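Sealing the bag: notes from the Skellirberg bench
26/07/2021 | By the Rallura staff
14 shares | 2 comments

The group at Skellirberg works on learned control for two-arm handling of thin plastic film. Its current method, called Clasten, was trained on 800 demonstrations of zip-top bags. We spoke to the lead author about the method and its limits.

Film is a poor match for most planners, the author said. "A rigid part has a pose. A bag has a pose for the fruit, a pose for the seal, and a lot of plastic with no useful pose at all."

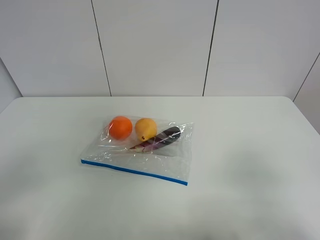

Clasten therefore ignores most of the bag. It estimates the seal strip as a curve of 10 points and plans both grasps relative to that curve. "The strip is stiffer than the film and it has color. We take the two cheapest cues we have and leave the rest to the policy." Contents enter only as a load term, which shifts the grasp toward the heavier side.

The wrist view carries most of the weight at close range. The fixed view sets the approach, then its share of the estimate is reduced as the fingers near the film. Highlights on creased plastic remain the main source of error, and the network is trained with random glare added to the input.

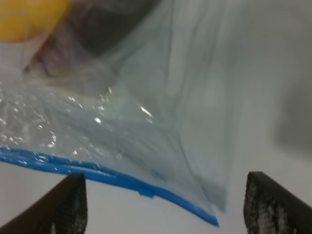 Colombo, reading an early draft, objected that a curve fitted to a colored strip would say little about bags with a clear seal, and asked for a separate result on those. The author accepted the point. "We don't have that result. The paper claims colored seals only."

The second arm was added after single-arm trials in September. With one arm, the film folded under the fingers and the curve estimate collapsed. With two, one gripper can hold tension while the other moves along the edge. 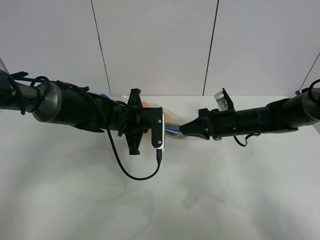 "Tension is the variable we control worst," the author said. The arms report joint torque, and film loads sit close to the noise floor. The next version will estimate slack from the wrist view at each step. Data collection for it uses the same bench and the same 14 bag types.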